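Search questions Search

Does unopened lipstick go off, and how should I store it over the summer?

Asked by Abimbola Okeke

I've ended up with more lipstick than I can get through in a year and I'd like to stop wasting it. Most of it lives in small drawers, some of it in my handbag. Last August a Kukine one I'd hardly touched developed tiny beads of liquid all over the bullet and smelt a bit like old cooking oil. I threw it out.

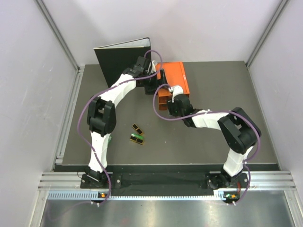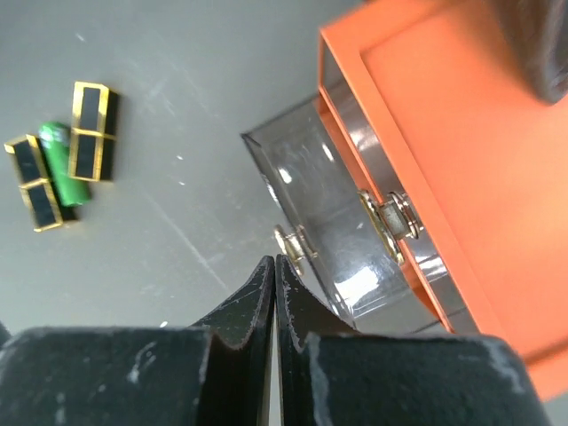

How long does a lipstick keep if the seal has never been broken?

Two to three years for most of them, if they stay in a cool, dark place. The wax holds up well, and it's the oils that turn first.

What I'd like to know is whether the beads meant it had gone off, and whether the fridge is a good idea. My bedroom faces south and gets very warm by the middle of the afternoon. I've read completely opposite things about fridges. I also have two from Hallunon still sealed that I was saving for a wedding next year and I don't want to find out on the morning that they've turned.

3 answers

Shaohua Long
The beads and the smell are two separate things. Beads on their own are usually oil coming to the surface when the lipstick has been warm and then cooled down again. People call it sweating. It can look horrible but you can blot it with a tissue, leave it somewhere cool overnight and it will generally be fine to use.

The smell is what matters. If it smells of crayons, putty or old frying oil, the oils have gone rancid and it should go in the bin. Same if the texture has turned gritty or it drags when you put it on. Yours sounds like both, so you were right to get rid of it.

On the fridge: it works, but keep them in a closed box near the front, and don't keep taking them in and out. Going from cold to warm every day gives you condensation inside the cap. I only refrigerate the ones I'm not using. The everyday ones stay in a drawer on the shady side of the room.

For the wedding ones, look on the base for a little open jar symbol with a number and an M. That's how many months you get after opening. It doesn't tell you anything about sealed ones, so write the month you bought them on a bit of masking tape and stick it on the bottom. Open one a few weeks before and wear it for an evening.

Answer 2
I keep mine in the bathroom cabinet and never had a problem in years. Mostly Karneo

Answer 3
Bathroom is the worst place, all that steam. Hall cupboard is better, or under the bed if you've got the space. Also wipe the top with a tissue now and then, and don't share them if anybody has a cold sore. I had a Mạch one melt in the car on holiday and it set again lopsided. Still using it. Colour came out the same, it just won't wind down all the way so the cap squashes it.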